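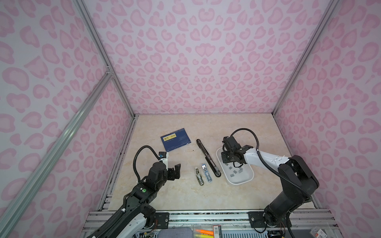

*Arbeitsfläche mit Heftgeräten, Heftklammern in der Schale und blauem Heft*

## Teilnehmende gesucht: Heftgeräte am Arbeitsplatz

Für die Vergleichsreihe Volcombe sucht das Büro Pakitz Personen ab 18 Jahren, die im Arbeitsalltag regelmäßig Unterlagen heften. Untersucht werden Griffhaltung, Nachfüllen der Klammern und Ablage der Geräte auf begrenzter Fläche. Verwendet werden ein langes schwarzes Heftgerät und kleine Handhefter.

**Ablauf**

- Einweisung und Probelauf
- 4 Durchgänge mit Pausen, Gesamtdauer 70 Minuten
- kurzer Fragebogen zur Handhabung

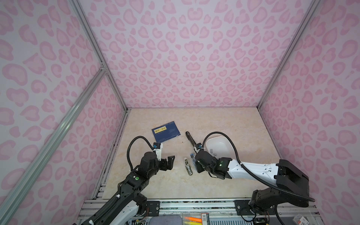 Die Reihenfolge der Geräte wird vorab ausgelost. Nach jedem Durchgang sind Hefter und Klammern in die Ausgangslage zurückzulegen – Restklammern kommen in die weiße Schale.

**Voraussetzungen**

- keine akuten Beschwerden an Hand oder Handgelenk
- Deutschkenntnisse für die schriftliche Anleitung

Die Aufwandsentschädigung beträgt 42 Euro. Termine werden im Februar in Sundanau vergeben, Beginn jeweils 9:30 Uhr.

Anmeldung schriftlich an Wiroj Yensuk, Büro Pakitz, Stichwort »Volcombe«. Bitte Händigkeit und gewünschten Termin angeben.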